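## Chapter 2: Baskets and Other Containers

Before people had shelves, they had baskets. A basket keeps small things together, and it is light enough to carry from one room to another. In this chapter we study how baskets are woven and how we use them for sorting at home.
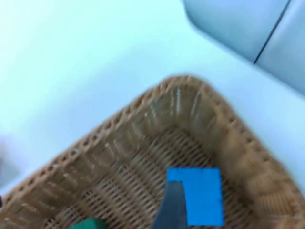
**Figure 2.1** Inside a woven wicker basket, with a blue square on the floor. The rim is braided.

Look at the two parts of the weave. The strands of the walls stand vertical, while the floor has a tighter crisscross pattern. Telma Daza, a weaver from Ledesma, teaches her students to begin always with the floor.

**Words to learn:** rim, strand, weave, wicker

**Before you read:** Which containers do you have in your room? Write down what you keep in each one.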